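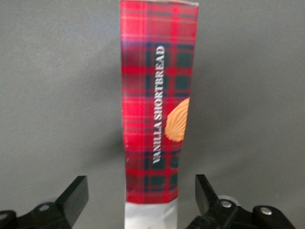
Janvier, 16 h, atelier du fond

Bon, on s'était dit qu'on parlerait des emballages rouges avant la fin du mois, alors je m'y mets, avec un thé à côté (et quelques miettes sur le cahier, pardon).

Le petit côté de la boîte de sablés à la vanille me plaît de plus en plus. Tout le tartan y est, les larges bandes rouge vif, les filets bleu foncé et vert, et par-dessus « VANILLA SHORTBREAD » en capitales blanches à empattements, bien grasses, qui se lisent de bas en haut. Debout sur une étagère, on lit le produit en penchant la tête, comme un dos de livre ! Je le note parce que pour la boîte Zallis on avait laissé les petits côtés complètement vides, et je trouve que c'est du gâchis.

Deuxième chose, le biscuit imprimé, doré pâle, tout strié, posé juste à côté du mot et qui semble filer vers la face voisine. J'adore cette idée, mais il faut que le raccord tombe pile sur le pli. Sur notre dernier essai Oltus le motif sautait à l'arête et on ne voyait plus que ça. À reprendre avec un repère de pliage dans le fichier, sur un calque à part (je l'ai encore oublié la dernière fois).

Le bord du haut, par contre, montre un liseré blanc et gris, un peu irrégulier. Sur un fond aussi saturé, le moindre accroc dans le carton saute aux yeux. Je ne sais pas si c'est l'ouverture, le transport ou le carton lui-même, donc je ne conclus rien. Pour Zallis je voudrais quand même comparer deux choses :

- le carton Usley teinté dans la masse, s'il en reste dans le tiroir du bas
- notre carton blanc habituel, avec le rouge qui déborde largement sur le rabat

Le devis Nguyen-Tran est calculé sur 2 000 boîtes, format étroit, sans vernis. Si on ajoute le vernis brillant il faut redemander un prix – et moi je suis plutôt pour, le rouge prend bien la lumière quand la surface brille un peu. Le mat, on l'a essayé à l'automne, ça tirait vers la brique.

Typo : j'ai sorti le nom Zallis à la verticale en corps 31 puis en corps 60. Le 60 mange tout le motif, le 31 se perd dans les carreaux. Il faudra quelque chose entre les deux, en blanc franc, avec peut-être une ombre très légère pour détacher les lettres du vert.

À faire demain matin : couper 16 gabarits, rainurer avant d'imprimer cette fois, et racheter des lames. La boîte de sablés reste sur mon bureau comme référence de couleur, merci de ne pas la mettre au recyclage !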